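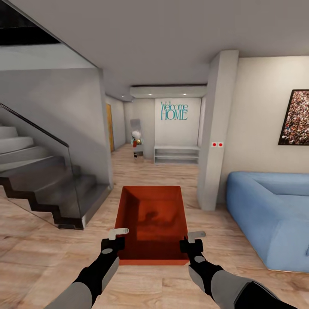 Solid wood floor over underfloor heating: is the installer having me on?

4 minute read

We use cookies to remember your settings and show you relevant threads. Manage preferences.

plumb_bob_carol
Ground floor extension, screed went down in May, wet underfloor heating in it. I want a proper plank floor right through, kitchen to back doors. The chap from Costigan Flooring says solid oak is "absolutely fine" over heating as long as I buy their Plilado underlay at an extra £353. Everything I'd read before he turned up said solid wood and heated screed don't mix. I asked what the underlay does and he said it "lets the floor breathe". Breathe what? Has anyone got a solid floor over pipes that still looks decent after a few winters?

Marrowfat
I'd want that in writing. Boards move with moisture, and heating from below dries them out every winter. A bit of foam or felt won't stop that. What width are the boards? Narrow ones stand a chance. If he's selling you 200 mm wide solid planks he is either very brave or moving house.

plumb_bob_carol
200 mm, yes. He said wide is what everyone has now.

Marrowfat
Then no. Get engineered.

tilly_in_the_annexe
Slightly different view. We have solid oak over heating in the annexe and it's been fine for 5 years. Small gaps by the radiator wall in January, closed up again by spring. We run it very low and never switch it right off. I do think people repeat the "never solid" line without having tried it.

Marrowfat
How wide are yours?

tilly_in_the_annexe
Would have to measure. Narrower than Carol's, I'll give you that.

Marrowfat
So one narrow floor, in one annexe, heated very low, with gaps. I'm not saying it can't be done. I'm saying it's a poor thing to spend a kitchen's worth of money on because a salesman used the word breathe.

Yareli Trujillo
I fitted floors for a living until my knees packed it in, so take this as you like. The underlay matters less than two things he doesn't seem to have mentioned. First, how damp is the screed? May sounds like ages ago but it depends how thick it is and whether the heating has been run up slowly and down again. Ask to see a reading. If he says it "looks dry", show him the door. Second, how long will the boards sit in the house before they go down? I've seen packs come off the van in the morning and be nailed by teatime — and then the owner gets the blame for having a kettle.

plumb_bob_carol
No reading taken. He put his hand on it.

Yareli Trujillo
Well, there you are.

gable_end
Can I put in a word against engineered, before everyone piles in? The top layer on the cheap stuff is so thin you'll never sand it. My brother had Ratero boards put in his hall, lovely for a while, then the dog took the finish off by the back door and there was nothing left to sand back. People talk as if engineered is the sensible choice and forget it can be rubbish as well.

Marrowfat
Fair. Ask for the thickness of the wear layer and don't accept "thick". I wouldn't touch anything under 4 mm if you want to sand it one day. How often do people really sand a floor, though?

gable_end
More often than they replace one.

tilly_in_the_annexe
We've never sanded ours.

plumb_bob_carol
Right, so I rang him. He now says the Plilado underlay is "strongly recommended" and not required. He also says the guarantee doesn't cover gaps or cupping over underfloor heating. I asked what it does cover and he's going to check.

Yareli Trujillo
It'll cover the wrong colour being delivered. Get another quote. There's a yard called Winstead that will sell you sample boards before you commit. Leave one on the heated floor for a few weeks with the heating on, one upstairs, and put a straight edge across both.

Marrowfat
I'm not convinced by sample boards either. A loose offcut doesn't behave like a glued-down floor.

Yareli Trujillo
No, it's not the same. It'll still tell you more than his hand did.

gable_end
Has nobody asked what the heating is set to? Most board makers give a top limit for the surface, and if your stat only reads the air you've no idea what's happening under a rug.

plumb_bob_carol
Air stat only. I can ask the plumber about a floor probe. And there was going to be a big wool rug — is that a problem as well now?

gable_end
Could be. It'll trap the heat. Check with whoever makes the boards, and not with the man selling them.

plumb_bob_carol
Samples ordered, engineered and solid. Costigan man still hasn't rung back about the guarantee. His quote had almost 45 square metres on it too, and I make it less than that, so I'm off to find the tape measure.

Last updated: January 12, 2019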